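Brush work at Gritari, six months on
10/11/21
12 comments

We put the two arms into the lettering room at Gritari in April. The order that prompted it was for 3000 painted cards, background strokes only, with the lettering added by hand afterwards. Shona Gillies had been doing both. She now does the lettering and sets the stroke paths, a job that did not exist in her contract until last month. 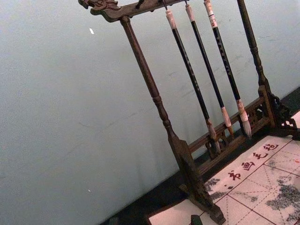 Rack and practice felt, lettering room.

The brushes are still chosen by hand. Zanele Ndlovu trims and checks them before each run and logs the bristle length, as a worn tip shifts the stroke width and the path file has no way of correcting for it. She reckons this takes longer than mixing the paint.
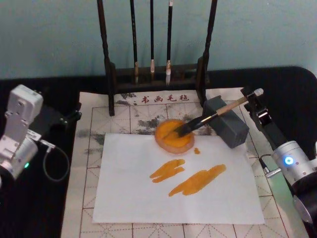
Output is almost 700 cards a week, against 525 before. Hours are unchanged, but breaks now fall between runs, and Shona dislikes that. Pay grades have not been reviewed. Gerrit Matlala has asked for path setting to be graded as skilled work and I have backed him in writing. No reply so far.

Shared 12 times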